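How to make toast in a two-slot toaster

Toast takes very little work, but a few small habits make the difference between an even golden slice and one that is black on one side and pale on the other. The steps below are for an ordinary two-slot toaster with a lever at the end and a browning knob. If yours has extra buttons for bagels or frozen bread, leave them alone for now.

What you need

A two-slot toaster
Sliced bread
A plate or small tray
Butter, at room temperature

Before you start

Stand the toaster on a flat, clear surface with nothing hanging over it. Keep it well away from curtains, kitchen roll and the underside of wall cupboards – the slots give off a lot of heat. Leave the cord slack behind the toaster and away from the sink.

If it has not been used for a while, unplug it, slide out the crumb tray and tip the crumbs into the bin. Most burnt smells come from old crumbs. Push the tray fully back in before you plug the toaster in again.

Setting the knob

Browning numbers differ from one make to the next. On my old Mirow, which went up to 5, I used 2 for thin white bread and 4 for a thick brown loaf. Start low. You can always put a slice back for a little longer.

Stale bread browns faster than fresh, so turn the knob down a little for the end of a loaf. Bread from the freezer needs more time. Separate the slices first and knock off any loose ice.

Loading the bread

Check that both slots are empty and the lever is up. Hold the slice upright by its edge, line it up with the slot and lower it in. It should drop down under its own weight. If it catches, take it out and trim the crust, as a slice that is forced in may not come back up. 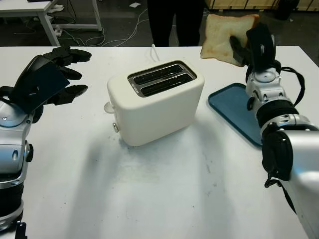

White bread held upright, with both slots clear and a flat tray beside the toaster.

Press the lever down until it clicks. If it will not stay down, check that the toaster is plugged in and switched on at the wall.

Taking it out

When the toast pops up, lift it out by the top crust. For a small slice, raise the lever a bit further if your model allows it. Never reach in with a knife or fork. If something is stuck, unplug the toaster, let it cool and ease the bread out with wooden tongs.

Butter it straight away if you like it soft. For crisp toast, stand the slices in a rack for a minute first.

Lowri Prothero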